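How to Prepare Your Shop for a Commercial Electrician's Visit

Many owners of small businesses call an electrician and then simply wait for the day. I did the same the first time. The visit took much longer than it should, and I paid for that time. Now I prepare in the following way, and I write it down for other owners who rent or own a small commercial space. My own place is a bakery with a small store in front, on Arruda Street.

You don't need technical knowledge for any of these steps. Please do not open the electrical panel cover or touch any wires. Everything that I describe can be done with a pen, some tape and a phone.

Step 1. Write the list of problems

Take one sheet of paper for the whole space. Write each problem with the place, the time of day and what was running. "Lights flicker" is not very useful. "Lights over the front counter flicker in the morning when the mixer starts" tells the electrician where to begin. In my case the problem came only in August, when the air conditioning was on all day, so I wrote this also.

Put at the top of the list anything with a burning smell, a buzzing sound or a warm outlet. If you have one of these, stop using that outlet and call the same day. Don't wait for a planned visit. If you see smoke or sparks, leave the building and call the emergency number.

Step 2. Make a list of your equipment

Almost every machine has a small metal plate or sticker with its voltage, amps or watts. It is usually on the back or near the cord. Write these numbers down exactly, or take a photo of each plate. I keep mine in a free spreadsheet from Dirora, but a notebook is as good.

Include the equipment you plan to buy. When I called, I was going to order a second oven, and the contractor could check the panel for it in the same visit. A second visit would have cost me 80 dollars only for the travel.

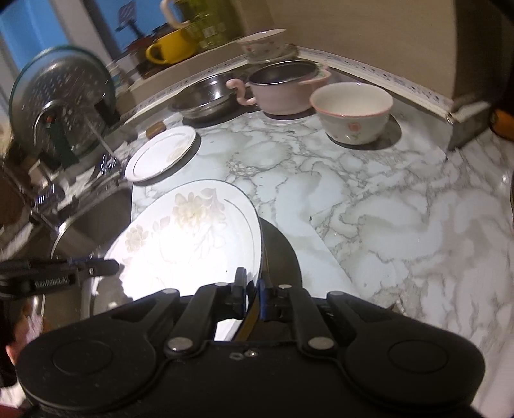
Should I list small appliances too, such as a coffee maker?
List everything that makes heat, even if it is small. Coffee makers, kettles and toasters use more power than most people think, and two of them on one circuit can trip a breaker.

Step 3. Check the labels on the panel

Open only the small door of the panel, the one that you open to reset a breaker. Look at the labels beside the switches. In older buildings they are often wrong, empty or written by a tenant who left long ago. Take a clear photo of them and mark on your list which labels you don't trust.

Don't turn breakers off to test them during business hours. A refrigerator, an alarm or a payment terminal may be on that circuit. The electrician can trace the circuits with a proper tool.

Step 4. Clear the way

Move boxes and shelves away from the panel - this was my biggest mistake. I had flour stored in front of it, and the electrician waited while I moved all of it. The working space in front of a panel must be kept clear at all times, so afterwards find another place for these things. Also clear the outlets on your list and unlock the basement, the back room and the roof door if your equipment is there. 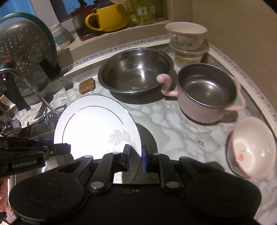 How long will the power be off?
It depends on the work. Replacing one outlet usually needs only its own circuit off for a short time, but work on the main panel can stop the whole shop for a day, so ask this when you book.

Step 5. Ask for the price in writing

Ask at least two companies for a written quote that separates labor, material and permit. I received one from Clilleo Electric for 435 dollars and one from Iva Electrical for 420 dollars. The cheaper one did not include the permit, so in the end it was more expensive. Ask also for the license number and the proof of insurance, and check the license on the website of your state.

Step 6. Before the electrician leaves

Walk through your list together. Turn on the equipment that had the problem and see how it behaves. Ask for new labels on the panel if circuits were changed, and keep a copy of the permit and the invoice in one folder. Your landlord or insurance company may ask for them later.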